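Opinion, typed fast before the shop opens.

**Keep the lids, lose the tubs**

Everybody keeps the tubs. Wrong way round. My kitchen had 13 plastic tubs in it last December and not one of them closed, so out they went, and I held on to the lids. Yvette Dhillon thinks I've lost it. Fine.

A tub with no lid is a bowl, a bad one. A lid with no tub goes under a wet plant pot, under the oil bottle, over half an onion on a saucer. Takes up no room. Stack of eight is shorter than a mug.

And please stop with the "matching sets." Cesamden sells one for 127 and teh clips go first. Godfrey Gachanja bought it, tapes his shut now.

People say lids are clutter. Clutter is what you can't put a hand on when the pan is dripping. Mine are in the drawer by the stove, loose, no system, never lost one yet.

A good lid is round, plain, with a raised rim. The rim is the whole point, it catches the drip. Square ones crack at the corners, see-through ones go cloudy and you stop liking them. A green one like the one lying on the gray mat would do me for years, and I wouldnt mind the scuffs one bit. Scuffs mean it gets used. Throw out the tub, keep that. 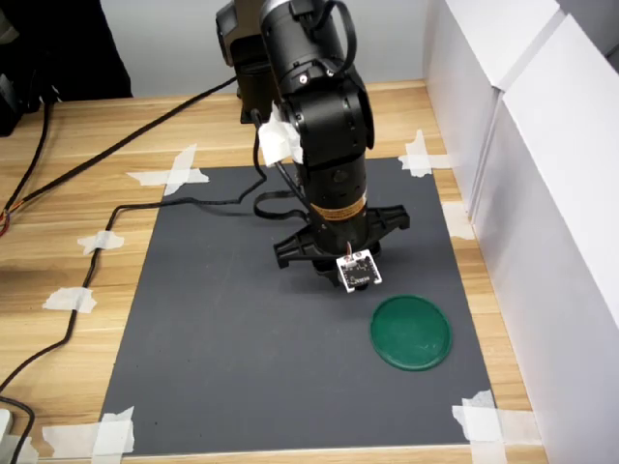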